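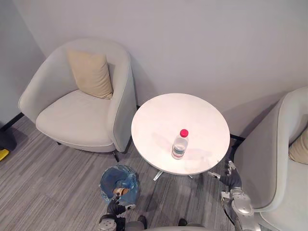

Chapter 6: Soil Drainage and Grading on Residential Sites

Home | Contents | Previous Chapter | Next Chapter | Glossary | Index

6.1 Scope of the Chapter

Water that falls on a residential lot leaves it in one of four ways. It runs off across the surface, it soaks down through the soil, it evaporates, or it is taken up by plants. The designer has direct control over the first, partial control over the second, and little control over the rest. This chapter deals with surface runoff and infiltration. Irrigation supply is treated in Chapter 8, and retaining walls in Chapter 9.

The reader should already be able to take spot elevations with a builder's level and draw a simple contour plan, as set out in Chapter 4. Soil texture classes are used here without further definition.

6.2 Terms

Grade means the elevation of the ground at a stated point. Existing grade is the elevation before work starts. Finished grade is the elevation after topsoil, paving or mulch has been placed. Subgrade is the surface on which those materials rest. Much confusion on small jobs comes from plans that give an elevation without saying which of the three is meant.

Slope is the vertical change divided by the horizontal distance, written as a percentage or a ratio. A fall of 1 foot over 20 feet is a slope of 5 percent, or 20:1 when the horizontal distance is written first. Both forms are in common use. A plan should keep to one.

A swale is a shallow, open channel with gently sloping sides, usually planted in grass. A ditch is deeper and has steeper sides. A French drain is a trench filled with clean gravel, with or without a perforated pipe at the bottom. A dry well is a pit or chamber that receives water and lets it soak into the surrounding soil.

Infiltration rate is the speed at which water enters the soil surface, in inches per hour. Percolation rate is the speed at which water moves through the soil below. The two can differ widely on the same lot. A sandy topsoil laid over compacted clay will accept a heavy shower quickly and then hold it at the boundary, where roots sit in saturated ground for days.

6.3 Reading the Site

A site inspection for drainage is best made during rain or within a few hours of it. Dry ground conceals most of the evidence. Where this cannot be arranged, indirect signs have to be used:

- moss or algae on soil, paving or the lower part of a fence
- fine silt left in a fan shape at the foot of a slope
- mulch washed out of beds and collected against an edge
- turf that is thin, yellow or replaced by sedge
- a gray or mottled color in the soil within a spade's depth
- staining on the foundation wall above finished grade

Mottling deserves attention. Soil that drains freely tends to be evenly brown or reddish. Where the pores fill with water for long periods, iron compounds lose oxygen and turn gray, with orange flecks along root channels and cracks. The depth at which the gray begins gives a fair indication of the usual height of water in the wet season, even in a dry August.

The inspector should also find out where the roof water goes. A roof of modest size concentrates a large volume at a few points. One inch of rain on 200 square feet of roof yields nearly 125 gallons. If the downspout serving that area ends in a planting bed beside the wall, no amount of soil improvement in the bed will correct the problem.

6.4 The Percolation Test

The test described in this section is suitable for planting beds and small dry wells. It does not replace the test a local authority may require for a septic field.

1. Dig a hole 12 inches deep and 12 inches across, with straight sides.
2. Scratch the sides and bottom with a fork where the spade has smeared them.
3. Fill the hole with water and let it drain completely. In clay this may take overnight.
4. Fill the hole again to within an inch of the top.
5. Lay a straight board across the opening and measure down to the water.
6. Measure again at the end of each hour until the hole is empty or the rate is steady.

A steady fall of 1 to 3 inches per hour suits most garden plants. A fall of less than half an inch per hour indicates poor drainage, and the plan should then rely on surface slope, raised beds or piped drains. A fall of more than 4 inches per hour points to a soil that will need frequent watering in summer.

One hole is not enough. Fill soil brought in during construction varies over short distances, and buried rubble, old paths and abandoned trenches all affect the result. At least one test should be made in each area that is to be planted differently.

6.5 Minimum Slopes

Table 6.1 is reproduced in the workbook. The values used most often are restated for convenience.

Ground next to a building should fall away from the wall at 5 percent for the first 10 feet. Lawns need 2 percent to shed water and become difficult to mow above 25 percent. Smooth concrete paving can be laid at 1 percent, although 1.5 percent gives a margin for error in finishing. Brick or stone laid on sand should have 2 percent. A grass swale should have a slope along its length of at least 1 percent. Below that figure it stays soft and breeds mosquitoes; above 5 percent the channel begins to erode and needs stone lining or check dams.

These are finished slopes, measured after settlement. Fill placed against a new foundation commonly settles during its first two winters. Where the fill was not compacted in layers, the slope may reverse and carry water toward the wall. A visit in March of the second year, with soil on hand to restore the grade, should be written into the maintenance schedule.

6.6 Worked Case: The Stusum Lot

The Stusum lot is used in this chapter and again in Chapter 9. It is a rear yard 60 feet wide that falls gently toward the house. The soil is 8 inches of loam over dense clay. The percolation test gave a steady rate of a quarter inch per hour in both of the holes dug. Water stood on the patio after moderate rain.

The first proposal, from the contractor Finero, was a French drain along the edge of the patio, discharging to a dry well in the side yard. The drain was sound in principle. The dry well was not, given the rate measured in the clay. A chamber that empties at a quarter inch per hour will still be full when the next storm arrives.

The revised plan placed a swale 20 feet from the house, running across the yard at 1.5 percent and turning down the side boundary to the street gutter. The ground between the swale and the patio was regraded to fall away from the building. The French drain was kept as a second line of protection and connected by solid pipe to the same outlet. Soil cut from the swale supplied all of the fill needed near the house, so that none had to be carted in or away.

Three points should be noted. The surface solution was considered before the buried one. The outlet was fixed before the pipe was sized. Cut and fill were balanced on the lot, which is often where the cost of a small grading job is decided.

6.7 Amending Soil for Drainage

Sand is often recommended for clay soils. In the amounts usually applied it makes matters worse, since the clay particles fill the spaces between the sand grains and the mixture sets hard. Compost is more reliable. A layer 3 inches thick, worked into the upper 8 inches while the soil is moist but not sticky, opens the structure and can be repeated as it breaks down.

Amendment must cover the whole bed. A single planting hole filled with loose material in undisturbed clay collects water from the soil around it, and the plant fails from lack of air at the root. For trees, the native soil should go back into the hole unamended, with the root flare set slightly above grade.

6.8 Review Tasks

Draw the finished contours for the Stusum lot as described in Section 6.6, at an interval of 6 inches. Mark the high point of the swale and the elevation of the outlet. Then prepare a second plan on the assumption that the street gutter is not available, and state what storage would be required.

Reader comments (3)

joleo_gardens: The test in 6.4 took two evenings in my clay, so allow for that. Step 2 matters. My first hole was smeared and hardly drained at all.

Transit_and_rod: Section 6.5 gives 1 percent for swales. I have had trouble holding that by hand grading on anything over 50 feet. I would go to 2 where the site allows.

mudboots: Is the workbook with Table 6.1 still in print? The contents page link goes to the old edition.

Related chapters

Chapter 4: Leveling and Contour Plans
Chapter 5: Soil Texture and Structure
Chapter 8: Irrigation Supply and Layout
Chapter 9: Retaining Walls Under Four Feet
Appendix C: The Konstantinidis Site Sheets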